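# Memwood Hall - Building Safety Walk-Through

Inspector: Hernán Apaza
Accompanied by: Ghizlane Bouazza, building manager
Date: July 30, 2019
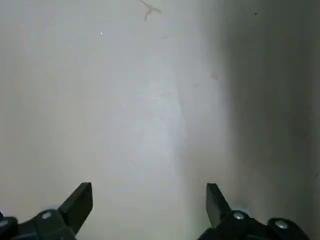

Items are marked OK, FIX, or WATCH. FIX means it needs to be done before the next rental. WATCH means look at it again on the next walk-through. The April sheet was used for comparison. The kitchen was inspected last because a rental group was using it in the morning.

## 1. Exits and exit routes

- [x] **Front double doors open fully from inside - OK.** Panic bar works on both leaves. The left one is stiff but releases with normal hand pressure.
- [ ] **Side door to parking lot - FIX.** Door opens, but the closer has lost its tension and the door stays open. Someone has been using a folded mat to hold it shut in wind. Remove the mat, replace the closer.
- [x] **Rear stair door - OK.** Latch was repaired after April. Tried several times, caught every time.
- [ ] **Hallway clear for full width - FIX.** Stack of folding chairs outside the storage room again. Same comment as April. Chairs go on the cart and the cart goes inside. If the cart is full, the extra chairs go under the stage, left side.
- [x] **Exit signs lit - OK.**
- [ ] **Emergency lights, test button - FIX.** Unit over the stage steps did not come on. Battery is probably done. The rest held for the length of the test.

## 2. Fire equipment

- [x] **Extinguishers in place and on hooks - OK.** Gauges in the green.
- [ ] **Extinguisher tags current - FIX.** The one by the coat room is missing its tag. Ghizlane thinks it was pulled off during the youth dance. Ask Taltura to retag it when they come for the annual service, or sooner if they have someone nearby.
- [x] **Pull stations visible and unblocked - OK.**
- [x] **Smoke detectors - OK.** Tested with the panel in test mode. Panel put back to normal afterward and the monitoring company called both times.
- [ ] **Heat detector in boiler room - WATCH.** Works. Cover is yellowed and has a hairline crack.

Comment: the panel log book is full. The last two entries are on a sticky note. New book needed.

## 3. Electrical

- [x] **Panel doors closed and labeled - OK.** Breaker 11 is now labeled (coat room and outside outlet).
- [ ] **Clear space in front of main panel - FIX.** Vacuum cleaner and a box of table skirts. Moved during the inspection, but they need a permanent place or they will be back.
- [x] **GFCI outlets, restrooms - OK.**
- [ ] **GFCI outlets, kitchen - FIX.** The one to the right of the sink does not trip with its test button. Taped over for now. Do not use.
- [ ] **Extension cords - FIX.** One cord behind the stage is being used as permanent wiring for the Skallora speaker amp. Either add an outlet or move the amp to the other wall. Hernán would prefer the outlet.
- [x] **Cover plates - OK.** None missing.

## 4. Floors, stairs, and walls

- [x] **Main hall floor - OK.** No raised boards. Finish is wearing thin by the front doors, appearance only.
- [ ] **Stage steps - FIX.** Nosing on the second step is loose on the right side. Two screws would do it. Use longer ones than last time.
- [x] **Handrail, rear stairs - OK.** Solid.
- [ ] **Handrail, basement stairs - WATCH.** Slight movement at the bottom bracket. Tightened by hand during the walk-through. If it moves again, the anchor needs replacing.
- [ ] **Entry mats - FIX.** Corner of the large mat curls up. A trip hazard, mainly for people coming in with strollers or walkers.
- [ ] **Ceiling tiles - WATCH.** Stained tile near the restrooms. The stain was drawn around in pencil in April and has not grown past the line. Leave the tile up so it can be compared again.
- [x] **Wall anchors, tall shelving - OK.**

## 5. Restrooms

- [x] **Hot water temperature - OK.** 112 degrees at the tap, women's side. Men's side the same.
- [ ] **Grab bar, accessible stall - FIX.** Rear bar is loose in the wall. Stall can stay open, but this is the first repair on the list.
- [x] **Exhaust fans - OK.** Noisy but pulling air.
- [x] **Door locks can be opened from outside in an emergency - OK.** Key is on the hook in the office, blue tag.

## 6. Kitchen

- [x] **Range hood filters - OK.** Cleaned by Ait Ali Catering after their last booking. Thank them.
- [x] **Gas shutoff reachable and marked - OK.**
- [ ] **Refrigerator thermometer - FIX.** Missing. Buy one and tie it to the shelf this time.
- [ ] **Cleaning chemicals stored away from food - FIX.** Bleach on the same shelf as paper plates and coffee filters. Goes in the low cabinet with the latch.
- [ ] **First aid kit - FIX.** Burn cream is out of date, adhesive bandages almost gone. Gloves are fine.

## 7. Outside

- [x] **Ramp surface and rails - OK.**
- [ ] **Parking lot lights - WATCH.** The pole light nearest the street flickers when it first comes on, according to Ghizlane. Could not be checked in daylight.
- [ ] **Dumpster area - FIX.** Cardboard piled against the building wall. Keep it in the bin or out at the curb - not against the siding.
- [x] **Address numbers readable from the street - OK.** The hedge has been cut back.

## General comments

Fewer items than in April. The chairs in the hallway and the blocked panel are both storage problems, and they will keep coming up until the storage room is cleared out. Ghizlane has a plan for the old stage curtains and the broken tables, which take up most of the back wall. She wants the pickup done before the fall bookings start.

The repair budget has $800 left in it. The door closer, grab bar, emergency light battery, and GFCI outlet should all fit. The new outlet behind the stage may not, and can be quoted separately.

Order of work:

1. Grab bar
2. GFCI outlet, kitchen
3. Emergency light battery
4. Side door closer
5. Stage step nosing
6. Mat, thermometer, first aid supplies, log book (one shopping trip)

The renter's sheet should be changed to say that groups put the chairs on the cart themselves. It currently says "return chairs to storage area," and people read that as the hallway. Ghizlane will reword it and post a copy inside the storage room door.

Copy to office binder. Copy to Taltura with the extinguisher note marked.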